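**Wellham, July 1, 2025.** Rilirell today releases Fistska, its planning software for two-arm robots. It plans both arms together and drops any path it can't check against the wrist cameras.

We don't claim it replaces a skilled operator. Too many launches in this field rest on one good take, and ours should be read with the same doubt.
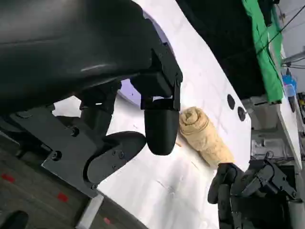
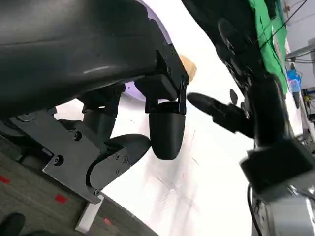 Wrist views from table work with Fistska. A rolled towel lies on the table in the first and last.

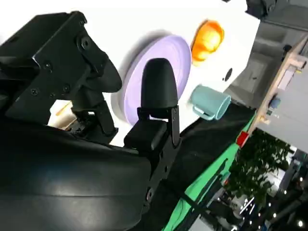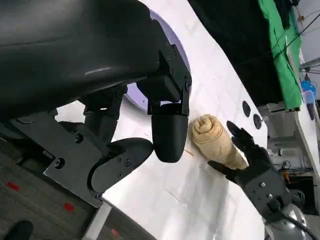 ## What we can and can't say

In June, Fistska ran 60 table tasks and finished 35. Of the failures, 17 came from bad grasp estimates on soft items. "I'd distrust any vendor with a higher number and no logs," said Ghazala Swati, planning lead. All 1,895 log files ship with the release.

Folding isn't supported. Makis Deligiannis handles press questions and log requests at the Wellham office.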